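4.3 Recording a demonstration set with the hand-held gripper

This section explains how to record the demonstrations which are used for the training of the Hitance policy. Read section 4.2 first. The calibration of the finger opening must be finished before you begin, otherwise all recordings of the session must be discarded.

The method does not use teleoperation. The operator carries the gripper tool in the hand and performs the task with it, and the camera on the tool records what the fingers meet. The policy learns from the images, the tool path and the finger opening. In our study on the Lennox task list, 178 accepted demonstrations were enough for one tableware task on one table. With 60 demonstrations the policy could already approach the object, but it closed the fingers too early in many trials.

Preparing the table

1. Choose one task from the task list and write its code in the session sheet. Do not mix two tasks in one session.

2. Put the objects of the task on the table. Change the position and the turning of the tray after each ten demonstrations.

3. Check the light. Shadows are allowed and even wanted in the training data, but a lamp must not shine directly into the lens.

4. Start the Tretik recorder and wait until the status line shows READY. This can take longer the first time after an update.

Note: The background needs no special preparation. Walls, cables and sockets may stay in view. In an earlier version of the method we covered the wall with a cloth, and the policy then worked badly at every table without the cloth.

Recording

5. Hold the tool still over the table for two seconds with the fingers open. The recorder uses this time to find the start of the demonstration.

6. Move to the object at a calm, even speed. If the task has a plate and a tray, bring the open fingers to a place from where both can be seen by the camera. Both fingers should stay visible in the lower part of the view.
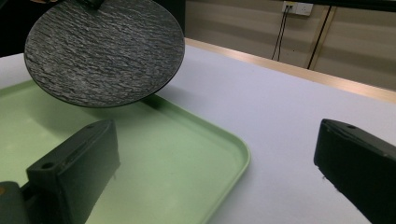 Figure 4-6. Plate held by its rim above the table, with the green tray on the table and the open fingers in the foreground.

7. Close the fingers on the object only when the tool has stopped. A grip during movement gives blurred images exactly at the moment which is most important for the training.

8. Carry out the task, open the fingers fully and draw the tool back by a hand's width.

9. Press the side button once to end the demonstration. A short tone confirms that the file is saved.

10. Repeat steps 5 to 9. Make a pause after each block, as tired operators move faster and less evenly.

CAUTION: Keep your free hand away from the space between the fingers. The spring closes them with enough force to pinch the skin.

CAUTION: Stoneware and slate plates can break when they fall. Wear closed shoes, and keep the plate low over the table when possible.

Checking the recordings

11. Open the session in Famanero and select "Review". Each demonstration is shown with a coloured bar. A green bar means that the tool path is complete. A yellow bar means that tracking was lost for a short time - look at these files yourself before you accept them.

12. Reject every demonstration in which the object was dropped or in which the fingers left the view for longer than one second. Failed grips with a second, successful try may be kept. They were useful in our tests, and the policy learned from them to open and try again.

13. Check the length. A normal demonstration of a tableware task has some 600 images. Files with more than 2,000 images usually contain two demonstrations, where the side button was not pressed between them. Split these files with the "Cut" command.

Note: Famanero does not delete rejected files. They are moved to the folder "rejected" and can be restored until the session is closed.

When the check is complete, close the session and continue with section 4.4, Starting the training.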